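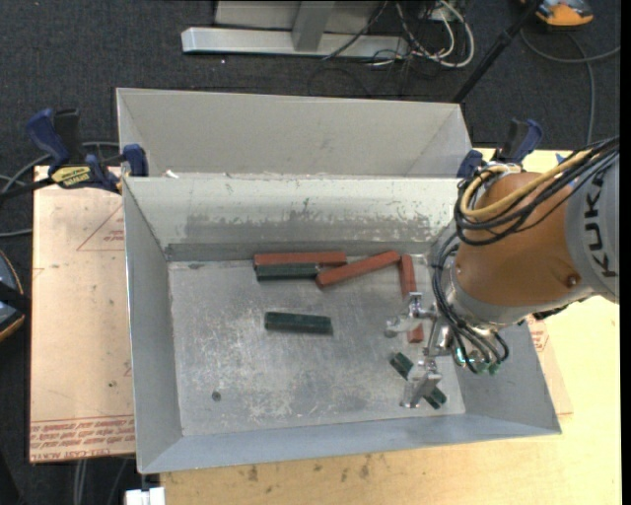 Frequently Asked Questions: Community Hall Rental
Troltusau Neighborhood Center

Reservations

Who may rent the hall?
The hall and its two meeting rooms are open to residents, local clubs, schools, and businesses. The person who signs the rental agreement must be at least 21 years old and must be present for the full length of the event.

How far in advance may a date be reserved?
Residents may reserve up to twelve months ahead. All other applicants may reserve up to six months ahead. Dates in December are released in September, when the center's own holiday schedule has been set.

How is a reservation made?
Application forms are available at the front desk and on the Rentals page. A reservation is confirmed only when the office has received both the signed agreement and the deposit. Until then, the date remains open to other applicants. The office does not hold dates by telephone.

May a reservation be transferred to another person?
No. If the original applicant is unable to proceed, the reservation must be canceled and a new application submitted.

Fees and Deposits

What is the deposit for the main hall?
The deposit is $600. It is returned by check or to the original card after the hall has been inspected. Please allow ten business days.

What is the hourly rate?
The main hall is $93 per hour, with a minimum of three hours. Rates for the Eretti Room and the Pētersons Room are lower and are listed on the current fee sheet. Time needed for setup and cleanup is charged at the same rate as the event itself.

Are discounts available for nonprofit groups?
Registered nonprofit groups receive a reduced rate on weekdays before 5 p.m. Proof of status must be attached to the application. The deposit is not reduced.

What happens if an event is canceled?
Cancellations received 60 days or more before the event are refunded in full, less a processing fee. Cancellations received after that point forfeit half of the deposit. There is no refund for cancellations received within seven days of the event. If the center must close the building, all fees are returned.

Using the Building

What furniture is included?
Round tables, long tables, and folding chairs are included in the rental. Renters are responsible for arranging the furniture and returning it to the storage room. A floor plan may be requested from the office, and the room may be set up by center staff for an added charge.

Is the kitchen included?
The kitchen is included with the main hall only. It has a refrigerator, a range, a double sink, and a serving counter. Dishes, utensils, and linens are not provided. Renters of the smaller rooms may bring cold food and covered drinks.

May alcohol be served?
Alcohol may be served with prior written approval. The renter must provide proof of liability coverage and, where alcohol is sold, the required permit. Service must end one hour before the close of the rental period.

What decorations are permitted?
Freestanding decorations and table decorations are permitted. Nails, staples, and strong tape may not be used on walls or doors. Open flames, confetti, glitter, and fog machines are prohibited throughout the building.

Is amplified music allowed?
Yes, until 10 p.m. Doors on the Stultenik Street side must stay closed while music is playing. Staff may ask that the volume be lowered at any time.

Parking and Access

Where should guests park?
Parking is available in the lot behind the building and along Stultenik Street. Accessible spaces are located next to the rear entrance. Vehicles may not be left overnight.

Is the building accessible?
The main entrance, both meeting rooms, the hall, and the restrooms are on one level. Requests for a portable ramp to the stage should be made on the application form.

May deliveries be made before the rental period?
Deliveries are accepted only during the rental period. The center has no storage space for outside items and does not sign for packages addressed to renters.

After the Event

What cleaning is required?
Floors must be swept, tables wiped, and trash taken to the containers in the rear lot. A checklist is posted inside the kitchen door. Charges for additional cleaning or for damage are taken from the deposit. If the cost is greater than the deposit, the renter will be billed for the balance, up to $2,000 for furnishings and in full for damage to the building.

How are lost items handled?
Items found in the building are kept at the front desk for 30 days and are then donated.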